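Home Data cards Code Notes Contact

Filed under: Household tasks / Pick and place / Humanoid

October - Imke Frerichs

# Sustik Baskets

A small set of recorded chore episodes with a full-size humanoid, made to answer one plain question: can the robot tidy a desk in an ordinary room without a person stepping in? The short answer is that it can do a narrow part of it, slowly. The rest of this card gives the longer answer and explains what is in the download.

## Contents

The set holds 971 episodes. Each one is a single attempt at a single instruction. 710 were driven by a person through teleoperation and 261 were run by a trained policy with the operator standing by. The two groups are kept in separate folders and should stay apart when you train. A few early users of the Gorel set mixed them and ended up teaching their policy its own mistakes.

Folders:

- `teleop/` - operator-driven episodes
- `policy/` - autonomous attempts, including failed ones
- `meta/` - instruction text, outcome labels, operator notes
- `tools/` - loader, viewer, and the script that builds the splits

Every episode has color video from a fixed camera, joint positions, gripper state, and the instruction as typed. There is no depth and no touch sensing. We had touch data for a while but the logging dropped packets often enough that I took it out.

## The task

All the work happens at one white sit-stand desk with two orange woven baskets on it. The instruction names an object and a basket. The robot has to reach into one basket, take hold of the object, lift it over the rim, carry it to the other basket, and let go. A typical instruction reads "move the tape to the back basket."

People who see the task for the first time tend to think it's too easy to be worth recording. I thought so too. A person does it without looking. For the robot, the trouble starts at the rim. The sides of the baskets flare outward, so the gripper has to come in from above, and once it is inside it blocks a good part of what the camera can see. The last bit of the reach is done half blind.

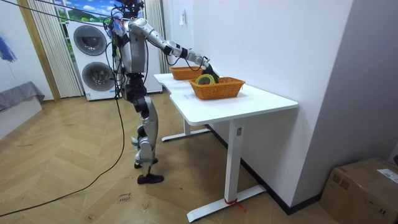
A roll of tape is the hardest of the regular objects. It can be gripped across the band or with one finger through the middle, and operators did both, sometimes in the same session. The policy trained on those episodes hesitates between the two and often closes on nothing. In `meta/grasp_style.csv` there is a label for which grasp was used, so you can train on one style only. When we did that, the hesitation mostly went away, but the policy got worse at rolls that were tipped on their side.

The woven sides cause their own problems. A fingertip that catches in the weave drags the whole basket along the desk, and the second half of the task is then aimed at a spot where the other basket may no longer be. Episodes where a basket shifted are marked `basket_moved`. We didn't fix the baskets down. Baskets in a home are not fixed down either, and I wanted the set to show what happens.

## What counts as a success

An episode is marked `success` if the named object ends up in the named basket and both baskets are still upright. There is no time limit for teleoperated episodes. Policy episodes are stopped when the operator judges that the robot is stuck or is about to hit something, and these are marked `stopped`.

There is also a `touched` label for episodes in which the object ended up in the right place but a person helped along the way, for example by pushing a basket back. Please don't count those as successes. Some numbers going around from the older Bisov runs did count them, which made that policy look a good deal better than it was.

Labels were entered by the operator right after each episode and checked later against the video. Where the two didn't agree, I went with the video.

## Can it do the chore yet?

For this one chore, in this one room, with objects it has seen, the policy gets there often enough to be interesting and fails often enough that you wouldn't leave it alone. Moving a solid object that sits clear of the basket wall is close to reliable. Anything lying against the wall is a coin toss. Soft things such as a folded sock are somewhere in between, and the failures are gentler.

Speed is the other half of it. A person empties one basket into the other by tipping it. The robot does it one piece at a time, with a pause before each grasp. Nobody on the project would choose it to clear a desk if they were in a hurry.

I have also been asked about shop-floor use, mostly kitting, where parts are moved from one bin to another. Stüber tried a close relative of this policy on plastic parts bins with smooth straight sides and had an easier time with the reach. The parts were shiny, though, and the policy had trouble finding them. So the home version is harder in one way and the shop version in another, and a result from one shouldn't be read as a result for the other.

Walking is not part of any of this. The robot stands at the desk for the whole episode, and the policy controls the arm and gripper only. Balance is handled by the stock controller. You will see small shifts of the body in the joint data when the arm is stretched out far. Those are real and are not noise, so don't smooth them away.

## Known problems

- The gripper state lags the video by a small, steady amount in the earliest teleop sessions. The loader corrects it by default. Pass `--raw` if you want the uncorrected values.
- One operator recorded far more episodes than the others. The split script balances by operator, but if you build your own split, check this.
- Daylight changes through the day and was not controlled. Sessions run from morning to late afternoon. The start hour is in the metadata.
- Instructions were typed quickly and contain spelling mistakes. I left them in. There is a cleaned column next to the original.
- "Back basket" and "far basket" mean the same one. "Left basket" is ambiguous and appears in a handful of episodes, all listed in `meta/ambiguous.txt`.
- Failed policy episodes tend to be longer than successful ones, so a model that sees episode length can guess the outcome. Hide it.

## Splits

There are 2 splits. The standard one holds out episodes at random. The hard one holds out whole objects, so the test objects never appear in training. Report the hard one if you only report one. The gap between them is large, and I think it says more about the state of household robots than any single score does.

Build either with:

 python tools/split.py --kind standard
 python tools/split.py --kind hard

## Use and terms

Free for research and teaching. For anything commercial, write first. Please don't use the set to claim that a robot is safe around people; no episode was recorded with that in mind, and the operator was always within reach of the stop button.

If you find a wrong label, send the episode number and the label you think it should have. Fixes go into the next release and the old label is kept in `meta/changes.csv`.

## Next

More objects, and a third basket if the reach allows it. I'd also like episodes where the instruction can't be carried out, such as a named object that isn't on the desk at all. The current policy picks up something else in that case and moves it with full confidence - a fair number of the `stopped` episodes from late in the project are exactly this.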